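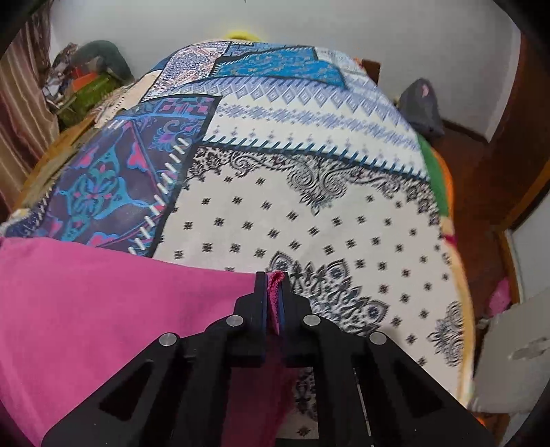 Greltcombe laptop trade-in, January: quoted value vs paid value

Posted by hmbeki, January, 9:40 pm

We use cookies to remember your login. Accept | Manage

Greltcombe are advertising a trade-in credit on 14-inch laptops again. My online quote was $1,540. The store assessed the same machine at $1,342 and cited battery health. The quote form has no battery field. Has anyone had the quoted figure honoured?

m_karakaya
Yes, at the Sikedton store. Battery was at 91 per cent. The threshold is in the terms, under the condition grades: anything below 85 drops a grade.

hmbeki
Mine reads 83. I still think the form should ask for it.

canpolat_b
It doesn't need to. The form says "estimate". Cycle count is irrelevant to them, only the maximum capacity figure. Run the built-in report before you go in.

hyejinw
Disagree with canpolat_b. An estimate that leaves out the main grading criterion is a poor estimate. Avcı asks for capacity up front and paid me what they quoted, although their starting figure was lower. 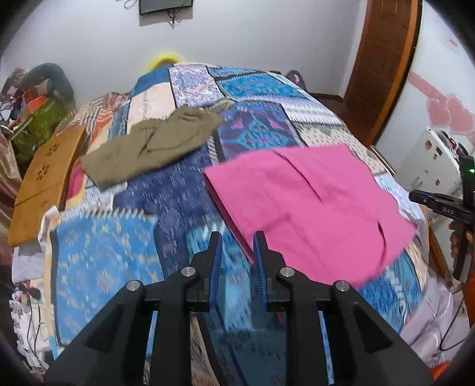
Patchwork quilt, spare room

canpolat_b
How much lower? If the gap is more than the grade penalty you are no better off.

hyejinw
$40 under the reduced Greltcombe price, but paid by bank transfer. Greltcombe only gives store credit — that matters if you are buying elsewhere.

m_karakaya
Credit also expires. Check the date on the receipt, mine was printed in the footer.

hmbeki
Thanks. A replacement battery costs more than the difference, so I won't bother with that. I'll get the Avcı quote tonight and post the figure.

canpolat_b
Sign out of your accounts and turn off device tracking first. Either shop will refuse a locked machine.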